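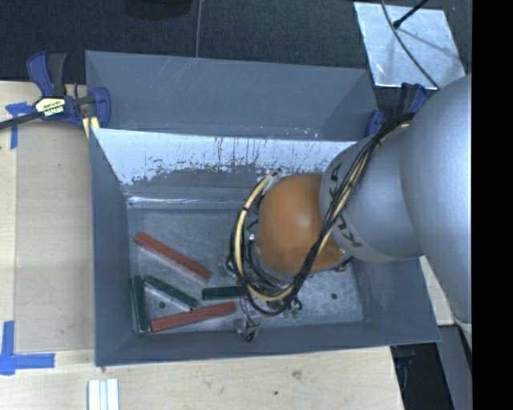
Budget for the cable dressing before the arm, Kirsten Hjaltadóttir wrote in after last month's page on bench cells, and she has a point: the arm gets quoted to the dollar and everything bolted, clamped or strapped around it gets guessed.

Workshop tips: costing a bin-picking bench

Bin. Buy the bin first and measure it full. Sloping walls take up gripper clearance, so check reach at the floor of the bin as well as at the rim.

Clamps. Allow 2 per bin, on opposite corners. Bar clamps are fine for trials. Price a bolted fixture once the position is settled.

Position marks. Coloured tape at the corners of anything that gets lifted off the bench. Put it on the consumables line.

Hoses and cables. Leave slack for the full wrist rotation, then tie. Ketilsson quoted us $742 for a dress pack; ours was made up in the shop with $70 of ties, sleeve and hose – labour not counted.

Test parts. Plain blocks in 2 colours will do. Order spares.

Used arms. Ask for the service log and the controller model in writing before paying a deposit.

Prices checked March 15, 2026, before tax and freight.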